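Fiction > Short Stories > The Counter at Brustel
Thursday, March 10, 2022 | By the Gretitz Reading Room

The coffee bar at Brustel was to close in August, and the Ustoten Company required that everything in it be accounted for before the keys were returned. The clerk assigned to the task arrived with form 2759 and a pencil. The form allowed one line for each article – the grinder, the scale, the kettle, the canisters with the red lids – and no line at all for coffee.

The attendant had been told to continue as usual, and did so. A cup was tilted over a jar at the steel counter, as it had been on every working morning of the lease.

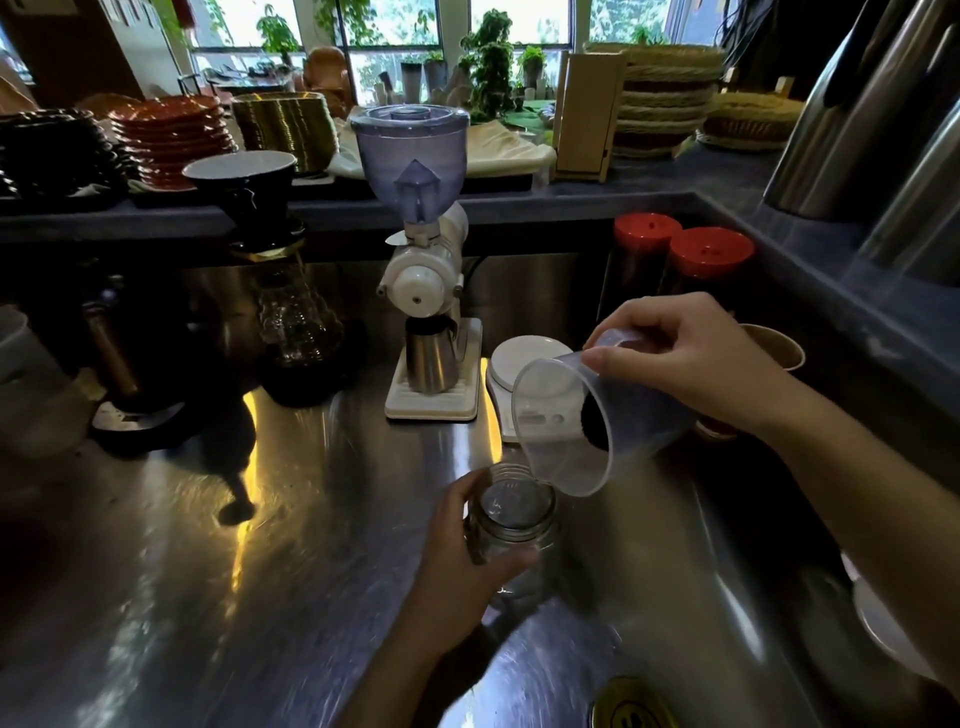 Macaraeg wrote from the head office that coffee in an open jar could not be regarded as property, and that the clerk should enter the glass and disregard the contents. The letter was filed under Supplies.

The clerk read it twice and found it unsatisfactory. A jar with coffee in it was plainly worth more to the residents than a jar without. The attendant was therefore asked, in writing, to state the purpose of filling it. The reply came on the back of the same sheet: "For whoever is next."

The form had no heading for this either. The clerk sharpened the pencil and remained at the end of the counter, where beans were being passed from a clear cup into glass beside the white grinder.
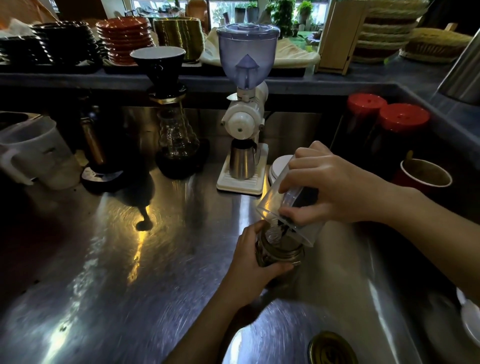 Section 2: Disposal of Remaining Goods

Under the terms of the lease, goods left on the premises passed to the owner of the building. Goods given away before the final day did not. The clerk had read this clause many times without interest, and now copied it out in full and placed it by the scale.

The attendant read it, and reached for the jar and its yellow and black lid.
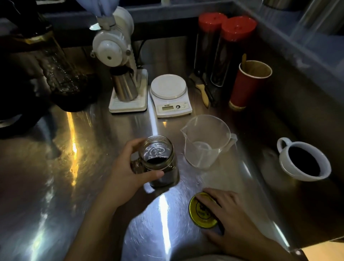 By the afternoon the clerk had amended the entry. Under Glassware was written: one jar, with lid, given to the resident of room 776, contents included. The clerk signed the line, dated it, and asked whether there might be a second jar.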